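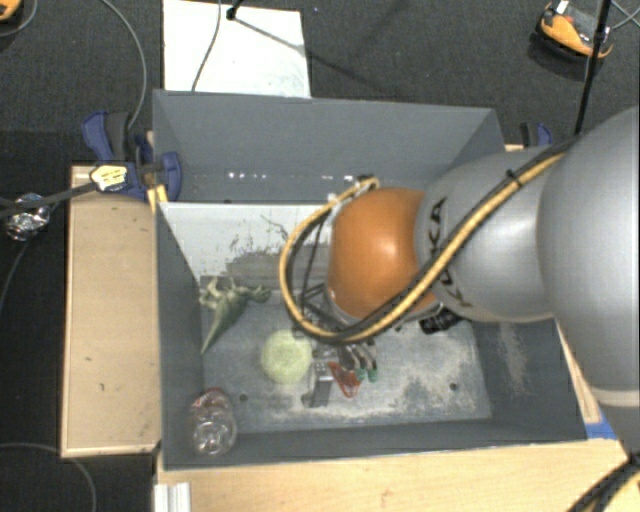
Moving my mother's recipes out of the tin

My mother, Miroslava Mykhailiuk, kept her recipes in a cookie tin on top of the refrigerator. When she moved to the smaller apartment in October she gave the tin to me, along with two notebooks and a shopping bag of clippings. I have been typing it all up in the evenings, usually between eight and ten, and I'm far enough in now to write down how it's going.

Most of the cards are in Ukrainian, some are in English, and a good number switch halfway through. The English usually starts where she was copying from a neighbor or the back of a package. I read Ukrainian slowly, and her handwriting got smaller the closer she came to the bottom of a card. On the worst ones the last two lines run up the side.

I started with the breads. There are five versions of the same braided loaf. The oldest gives no oven temperature, only "hot, then less hot." The next one says 375 and the one after that says 350, with a note that the old oven ran cool. I typed up all of them and put the 350 one first, as that is the one she makes now. It calls for a pinch of saffron that I have never once tasted in it. I asked her. She said she stopped buying saffron before I was born.

Measurements have been the slow part. A "glass" in the notebooks is a particular glass, and it broke a long time ago. She thinks it held a little less than a cup. I tried the honey cake with a full cup of flour per glass and the layers came out stiff. With a scant cup they were closer to what I remember, though still dry at the edges. I also rolled them too thick, so I'll do it again before I write a number down.

The clippings are less interesting than I expected. Most are for casseroles, and she says she made maybe three of them. I kept one for cabbage rolls with rice and mushrooms because she had crossed out the sauce and written her own next to it, and another for plum jam because of the stains. The rest went into an envelope.

For the typing I'm using a plain text file for each recipe, named by the dish. I tried a recipe program first and gave up on it. It wanted a photo, a serving size and a prep time for everything, and she has never written down how many people anything feeds. Plain files are easy to search and I can print them. I put her notes at the bottom the way she wrote them, including the ones about who liked it and who didn't.

So far I have 27 done. The soups are finished, except for the sorrel one, where a corner of the card is missing and neither of us can say how many eggs. The dumplings are next. She has one card for the dough and none for the fillings - she says those don't need a card. I'm going over to her place with a notebook and a kitchen scale, and she has agreed to let me weigh things before they go in the bowl.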